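The Drawer That Beat the Robot

Every kitchen has a drawer where the tape goes to hide from the batteries. Mine holds keys to two apartments I no longer rent. For years I've been promised a machine that would deal with it, and in August I went to see how the promise was coming along.

Skallgate is a small company with a large coffee maker. Uzma Virk runs the tidying project there, and she has the patience of someone who has watched a robot miss a spoon for an entire afternoon. Her goal is modest. She wants two arms to take a mess off a table and put each thing where it belongs.

"People ask me when it'll do laundry," she said. "I ask them when they'll do laundry."

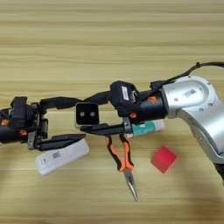

Clutter is a harder problem than it sounds, and harder than the chess and the chatbots that get all the applause. A factory arm meets the same part in the same spot until it retires. A tidying arm meets whatever you dropped. A red cube is easy enough, being a cube, but needle-nose pliers lie at a slant with long thin jaws at one end and fat orange-and-black handles at the other, and a machine has to decide which end it would like to be introduced to. Then there are packages like the white one with the barcode, held in black fingers at a slight tilt, the way I carry mail I don't intend to open. Virk calls getting hold of a thing the cheap half of the job. Letting go of it in the right place costs extra.

I asked for a fair contest. Haruto Mizuno, who writes the grasping software, put 15 objects on a table and started the clock. I cleared mine in 17 seconds, mostly by sweeping them into a box, which he ruled was legal but depressing. The robot was still on its second object, turning a roll of tape with the care of a jeweler.

It did finish, eventually, and everything was in its proper bin. Mine was all in one box, tape on top of batteries. Mizuno looked from the bins to my box and wrote something down.

The version you could buy doesn't exist yet, and Virk won't name a year. I went home and opened the drawer, found the tape, and shut it again.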